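# Box-and-lid tips from the Bravo bench

I keep getting messages from parents and from the other Cerkow clubs asking how we set up for the kitchen round, so I'm putting it all on one page. Most of it works just as well if you have ordinary hands and a drawer full of food containers you're sick of fighting with!

Quick background for new folks: Bravo is our after-school robot team in Porar, and our fall project is called Anero. The job is kitchen stuff. Two arms, one food container, and the students have to get it picked up, turned, opened, closed and put back. The demo is 31st October and the list below is what we've been taping up next to the bench.

## Before you pick a container

- Go for the clip or tab kind with a soft seal around the rim. A plain press-on lid takes a hard push all the way around, and that's miserable for a gripper and not much fun for a sore thumb either.
- See-through plastic is pretty in the fridge and a pain on camera. If your team can choose, scuff the shine off one side with a dish scrubber (the dull side of the box, the one you'd put toward the wall).
- Get 2 of the same container. One will crack a corner the night before something important.
- 500 ml is our happy size. The bigger ones flex when you squeeze them and the little ones vanish between the fingers.

## Seals

Okay, seals. I have opinions. A seal that has dried dish soap on it sticks, and the lid comes up on one side and stays put on the other. We lost most of a practice to that. Pull the seal out if yours comes out, run it under warm water, let it air dry flat on a towel, then push it back in starting at a corner. Don't stretch it to make it reach. If it won't reach, you've started in the wrong spot, so go back and do it over.

The tiniest smear of cooking oil on a clean, dry seal makes the lid slide on much nicer. Tiny! We overdid it once and the container shot out of the gripper like a bar of soap.

## Holding it on edge

For anything around the rim, stand the container up instead of working on it flat. You can get at the seal and the tab from both sides, and if there are crumbs hiding in the groove they drop out. Hold it low on the body and leave the rim alone. Squeeze on the rim and the whole thing bows, and then the lid doesn't line up with anything.
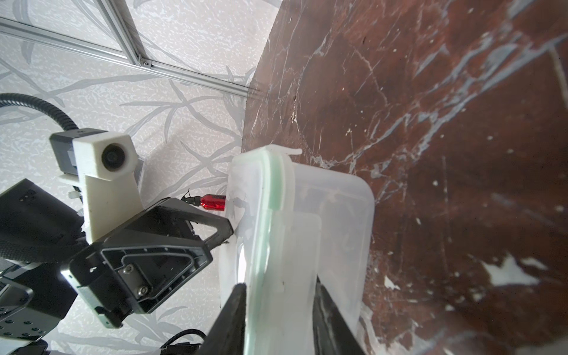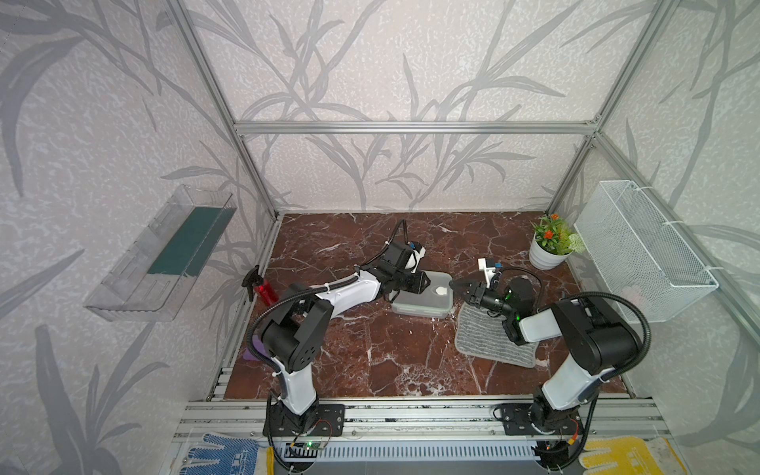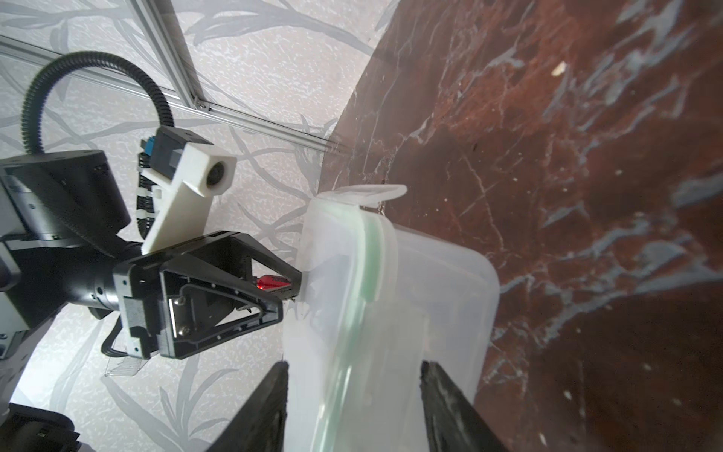 The container on edge from one arm's wrist camera in the first and last, and both arms over the marble in the middle one.

**Maribeth Vosler**
*Team mentor, Bravo (Cerkow Robotics)*

## Counter and background

Lots of people ask about the marble. Dark with light veins is a good workout for the vision code, and it wipes down in one pass, so I'm a fan. A damp microfiber pad, then a dry one. Do it between runs, since crumbs under a container will rock it just enough to throw off a grasp (and will scratch your counter at home, too).

If you're building your own practice corner, put something patterned on the walls early. Leafy wallpaper is cheap by the roll. Our students wrote their first detection code against blank white board, and it fell apart the minute they saw a kitchen with any personality.

A few more counter things:

1. Keep the sponge, the spray bottle and the gloves off to the sides and leave them in the same spots every time. Half our early bumps were stuff that had wandered.
2. Get things up off the work surface. A clear wall shelf or a wire basket is great, and cable ties will hold a basket to a rail for ages.
3. Leave yourself elbow room. Robots have elbows and they swing wider than you think.
4. Tie your cables back before you power up, and leave slack at every joint. Bend the arm all the way each direction by hand first and watch for anything pulling tight.

## Practicing

Write the steps down as if for a person who has never met a lunchbox. Our list got to 13 before the lid was even off. Then have one student read it out and another do exactly what it says, with oven mitts on. It's hilarious, and you find every missing step.

Slow the closing speed for thin plastic. Slower than that. If you hear it creak, back off, open up and start the grasp again a little lower down.

Last thing, wash the practice containers before they go back in the cupboard and store them with the lids off. Lids on while they're damp gets you a smell that no amount of baking soda will fix.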